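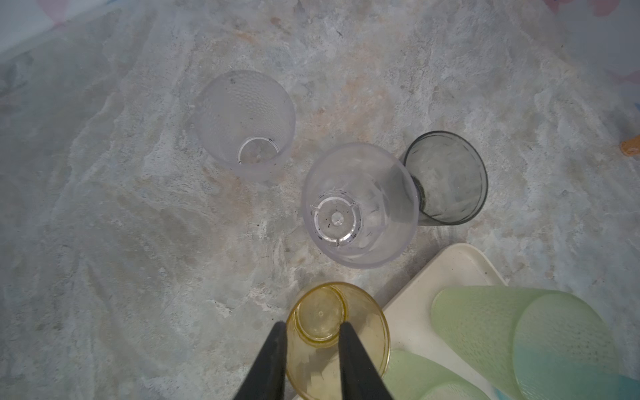 Kitchen and Front-of-House Assistant, Skirkthorpe Community Café

2 min read

Posted December 25, 2020

Skirkthorpe Community Café is looking for a part-time assistant to join us in the new year. The post is 16 hours a week, spread over three weekday lunchtimes and alternate Saturday mornings. It is a permanent post with a probation period at the start.

The café is run by Cestness, a small charity that also looks after the hall next door and the allotments on the far side of the car park. We serve hot lunches, soup, sandwiches and cakes, and on a full day we do some 100 covers. Many of our customers are older people from the village who come in most days, and parents with young children after the toddler group finishes.

What you would be doing

You would split your time between the kitchen and the counter. In the kitchen that means preparing vegetables, making sandwiches, loading the dishwasher and keeping the fridge records up to date. At the counter it means taking orders, using the till, making hot drinks and clearing tables. You would also help put away the weekly delivery from Wummont - there is some lifting, and the dry store is up 3 steps.

At present we are offering takeaway and a lunch delivery round only. Hours will stay the same whether or not the seating area is open.

What we are looking for

Experience in a café, school kitchen or care home would be useful but you do not need it. You should be comfortable talking to people and able to follow written instructions, including allergen sheets. A Level 2 food hygiene certificate is required within your first month. If you do not have one we will pay for the course and for the time you spend on it.

Pay and conditions

Pay is above the minimum wage and is the same for all ages. You get a free lunch on each shift and paid holiday in proportion to your hours. Shifts end by half past two on weekdays. Parking is free, and the bus stops outside the hall.

How to apply

Send a short letter and the names of two referees to Touran Tabrizi, café manager, or leave them in the post box at the hall. We do not need a CV. If you would like to talk about the job first, ask for Touran or for Kayode Bashir, who runs the kitchen. Interviews will be held in the hall with the doors open, so please dress warmly.

Recent vacancies

Delivery driver (casual), Cestness
Hall bookings clerk, Skirkthorpe
Allotment site helper, spring and summer
Relief cook, Skirkthorpe Community Café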